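Sprechzettel zum Vortrag »Wenn die Stadt einen Vertrag beenden will«
Fortbildung für neue Mitglieder im Rat und in den Ausschüssen, zweiter Block, Beginn 14:15 Uhr

Sprechdauer mit Fragen eine knappe Stunde. Die Stellen in Klammern sind für mich und nicht zum Vorlesen.

Begrüßung

Guten Tag, mein Name ist Ilir Dervishi. Ich arbeite seit mehreren Jahren in der Vergabeberatung für Kommunen. Deutsch ist nicht meine erste Sprache, deshalb spreche ich ein wenig langsamer. Bei diesem Thema ist das vielleicht kein Nachteil. Bitte unterbrechen Sie mich, wenn ein Begriff unklar ist, auch mitten im Satz.

Am Vormittag haben Sie von Frau Okafor gehört, wie ein Vertrag mit der Stadt zustande kommt: Bedarf, Ausschreibung, Wertung, Zuschlag. Ich spreche über das andere Ende. Was kann ein Rat tun, wenn er mit einem Unternehmen nicht mehr zusammenarbeiten möchte? Die kurze Antwort lautet: weniger, als man in einer Wahlkampfrede hört, und mehr, als die Verwaltung manchmal zugibt.

(Kurz warten. Fragen, wer schon einmal einen Antrag dieser Art auf der Tagesordnung hatte.)

Der Fall Halvorsen

Ich benutze den ganzen Nachmittag einen Fall. Die Firma Halvorsen betreibt für eine mittelgroße Stadt zwei Parkhäuser und die Gastronomie im Stadtbad. Der Geschäftsführer macht öffentlich Äußerungen, die im Rat sehr viel Empörung auslösen. Eine Fraktion bringt einen Antrag ein: »Die Stadt beendet mit sofortiger Wirkung alle geschäftlichen Beziehungen zu Halvorsen.« Der Antrag bekommt eine Mehrheit. Am nächsten Morgen sitzt das Rechtsamt mit diesem Satz am Tisch und muss etwas daraus machen.

Das erste Problem steht schon im Wort »alle«. Die Stadt wusste nicht, welche Verträge das sind. Im Vertragsregister standen 1.542 laufende Verträge, davon waren 1.411 mit einem Ablaufdatum erfasst. Bei den übrigen musste man die Akte holen. Halvorsen war außerdem unter zwei Namen eingetragen, einmal direkt und einmal über die Tochterfirma Vovitz. Die Pacht im Stadtbad lief über Vovitz. Wer nur nach »Halvorsen« gesucht hat, hat sie nicht gefunden.

(Hier nicht zu lange bleiben. Letztes Mal gab es zwanzig Minuten Diskussion über Software.)

Mein Rat an Sie: Stellen Sie vor dem Antrag eine Anfrage. Fragen Sie nach Vertragspartner, Tochterfirmen, Laufzeit, Kündigungsfrist und Verlängerungsklausel. Diese fünf Angaben passen auf eine Seite.

Drei Wege aus dem Vertrag

Der erste Weg ist das Auslaufen. Er ist langweilig und in den meisten Fällen der sicherste. Viele Betreiberverträge verlängern sich automatisch, wenn man nicht rechtzeitig widerspricht. Im Fall Halvorsen betrug die Frist für die Parkhäuser 18 Monate. Sie war im September abgelaufen, ein paar Wochen vor dem Antrag. Im Ausschuss hatte das niemand auf einer Liste.

Der zweite Weg ist die ordentliche Kündigung. Sie braucht eine Klausel im Vertrag, und diese Klausel ist nicht selbstverständlich. Bei langen Laufzeiten hat der Betreiber oft investiert und möchte Sicherheit. Lesen Sie bitte auch, was die Stadt in diesem Fall zahlen muss. Ich habe Verträge gesehen, in denen die Ablöse für Einbauten höher war als die Pacht für mehrere Jahre.

Der dritte Weg ist die Kündigung aus wichtigem Grund. Von diesem Weg sprechen die Pressemitteilungen. Der Maßstab ist streng: Es muss der Stadt unzumutbar sein, das Vertragsverhältnis bis zum normalen Ende fortzusetzen. Beide Interessen werden abgewogen. Eine schwere Pflichtverletzung kann reichen, oft erst nach einer Abmahnung. Eine Äußerung, die mit der Leistung nichts zu tun hat, ist viel schwieriger. Die Stadt ist an die Grundrechte gebunden, auch wenn sie als Vertragspartnerin handelt. Das vergisst man leicht, und die Gegenseite vergisst es nicht.

(Wenn gefragt wird: Ja, es gibt Klauseln zum Verhalten des Vertragspartners. Nein, ich kann nicht versprechen, dass sie vor Gericht halten. Auf Frau Claeys im dritten Block verweisen.)

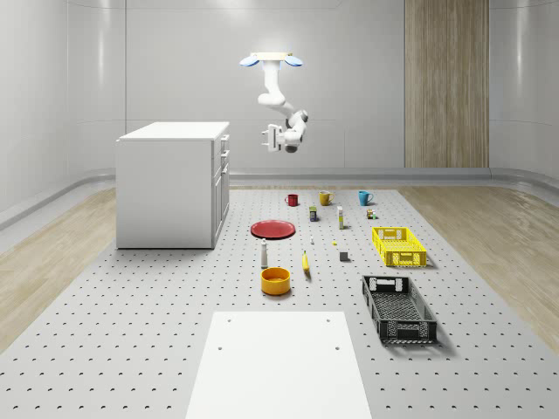 Fachstelle Vertrag und Vergabe — Arbeitskreis Kommunale Praxis

Die Ankündigung und der Beschluss

Ich komme jetzt zu dem Punkt, der politisch am meisten Ärger macht. Im Fall Halvorsen hat die Oberbürgermeisterin die Kündigung am selben Abend in einem sozialen Netzwerk angekündigt. Der Text war kurz und sehr klar. Es gab bis zu diesem Zeitpunkt kein Kündigungsschreiben, und das Rechtsamt hatte noch keine Stellungnahme fertig.

Eine Ankündigung ist keine Kündigung. Die Kündigung muss dem Vertragspartner zugehen, in der Form, die im Vertrag steht, und unterschrieben von der Person, die dazu befugt ist. Wer in Ihrer Gemeinde unterschreiben darf und ab wann der Rat zustimmen muss, finden Sie in der Gemeindeordnung Ihres Landes und in der Hauptsatzung. Bitte schauen Sie dort wirklich nach, die Regeln sind von Land zu Land verschieden.

Die Ankündigung hat aber trotzdem Folgen. Die Anwältin von Halvorsen hat den Beitrag ausgedruckt und der Klage beigefügt. Ihr Argument: Die Stadt hat zuerst entschieden und danach Gründe gesucht. Das Schreiben, das neun Tage später kam, nannte Mängel bei der Reinigung der Parkhäuser. In der Akte gab es zu diesen Mängeln keine einzige Abmahnung.

(Pause. An dieser Stelle kommt meistens der Einwand, dass die Politik doch reagieren muss.)

Ja, sie muss reagieren. Ein Rat darf eine Äußerung verurteilen, und er darf das deutlich tun. Ich schlage nur vor, zwei Sätze zu trennen. Der erste Satz ist die politische Erklärung. Der zweite ist ein Prüfauftrag: »Die Verwaltung wird beauftragt, alle Verträge mit Halvorsen und verbundenen Unternehmen aufzulisten und dem Hauptausschuss die Möglichkeiten einer Beendigung darzustellen.« Mit einer Frist, die man einhalten kann. So ein Beschluss klingt weniger stark. Er lässt der Stadt aber alle Wege offen.

Was nach der Kündigung kommt

Nehmen wir an, die Kündigung ist wirksam. Dann stehen zwei Parkhäuser da, und jemand muss am nächsten Tag die Schranke öffnen. Für das Personal stellt sich vielleicht die Frage nach einem Betriebsübergang. Dauerparker haben eigene Verträge mit dem Betreiber, in unserem Fall waren es 187. Diese Menschen rufen im Rathaus an, und sie fragen nicht nach dem wichtigen Grund.

Die Stadt braucht einen neuen Betreiber, und damit sind wir wieder beim Thema vom Vormittag. Eine Übergangslösung mit einer Firma, die man kennt, ist verführerisch. In unserem Fall war es die Firma Hunia, sie war schnell und freundlich. Dringlichkeit erlaubt im Vergaberecht einiges, doch die Gründe dafür müssen unvorhersehbar sein und dürfen der Stadt nicht zuzurechnen sein. Wenn die Stadt selbst gekündigt hat, wird diese Begründung dünn. Die Kollegin Pallavi Rawat hat dazu ein Merkblatt gemacht, es liegt hinten auf dem Tisch bei den Namensschildern.

Noch ein Wort zum Ausschluss bei künftigen Ausschreibungen. Ein Unternehmen darf sich wieder bewerben. Ausschließen kann man es nur aus den Gründen, die im Gesetz stehen, und es kann zeigen, dass es sich gebessert hat. Eine eigene schwarze Liste des Rates gibt es nicht, auch nicht als Protokollnotiz.

Übung

(Gruppen zu viert, Blatt »Hukham« austeilen. Zwölf Minuten, dann zwei Gruppen berichten lassen. Darcy Quinlan achtet auf die Zeit.)

Auf dem Blatt finden Sie einen Auszug aus einem Werbevertrag mit der Firma Hukham. Bitte suchen Sie drei Dinge: Wann ist der letzte Tag für den Widerspruch gegen die Verlängerung? Wer muss ihn unterschreiben? Was kostet ein vorzeitiges Ende? Eine der Antworten steht nur in der Anlage — bitte auch umblättern.

Fragen, die oft kommen

Kann der Rat den Vertrag einsehen? In der Regel gibt es ein Recht auf Akteneinsicht, aber nicht immer für jedes einzelne Mitglied. Manchmal braucht es ein Quorum. Geschäftsgeheimnisse muss man schützen, die Beratung ist dann nicht öffentlich.

Haftet ein Ratsmitglied für eine falsche Abstimmung? Das kommt auf das Land an. Wer eine deutliche Warnung des Rechtsamts im Protokoll hat und trotzdem zustimmt, sollte sich vorher erkundigen.

Wie ging es mit Halvorsen aus? (Erst am Schluss beantworten.) Mit einem Vergleich. Die Parkhäuser gingen vorzeitig an die Stadt zurück, die Stadt zahlte einen Teil der Ablöse, und über die Summe wurde Stillschweigen vereinbart. Die Pacht im Stadtbad ist ganz normal ausgelaufen.

(Kaffee bis 15:30 Uhr, danach Josefien Claeys mit den Vertragsklauseln. Blätter wieder einsammeln.)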